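Golby Upholstery Foam Offcuts – Mixed Box

Product code: GOLBY MIX 20
Sold by the box. Shipping inside the country is included in the price.

The Golby mixed box is made from the pieces which remain after our cutting table has finished the seat and back cushions for furniture customers. We used to send these pieces to be shredded for carpet underlay. Since last August we sort them by hand and sell them to schools, hobby makers, packers and people who repair their own chairs.

Each box holds 20 pieces. The grade of every piece is written on a paper label, so you don't need to guess what you have received. Three grades are used in the mixed box:

Soft – for back cushions, headboards and toy filling
Medium – for kitchen chairs, window seats and pet beds
Firm – for benches, kneeling pads and the lining of tool cases

Shapes and colors are different from box to box, and we are sorry that we cannot reserve a color for you. If the color is important for your work, please look at the Wasetti sheets, which are cut to order and always come from one block.
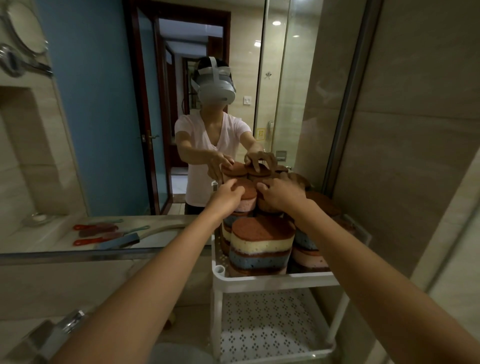 Cutting and gluing

A kitchen knife with a long, smooth blade gives a good edge on pieces up to the thickness of your hand. For thicker ones we recommend an electric carving knife. Do not press hard, the foam will become narrow under the blade and the cut will be curved.

For gluing two pieces together, use the Jurčo contact spray, or any other spray glue marked as safe for foam. Spray both sides, wait 5 minutes and put the pieces together with flat hands. You can correct the position only in the first moments. Leave the work overnight before you cover it with fabric.

Washing

Covers can be washed, but the foam itself should be only wiped with a damp cloth. If it became wet through, press the water out without twisting and dry it in a place with moving air. Do not use a tumble dryer or a heater.

Returns

Unopened boxes can be returned within 90 days. Opened boxes we take back only if the labels are missing or the grade is wrong – please write to Duygu Değirmenci in customer service and mention the number from your delivery note.

Larger quantities

Schools and workshops which need more than one box can ask for the Budlow sack. It contains the same three grades without sorting by shape. Trefor Probert prepares the offers for sacks and normally answers by the next working day.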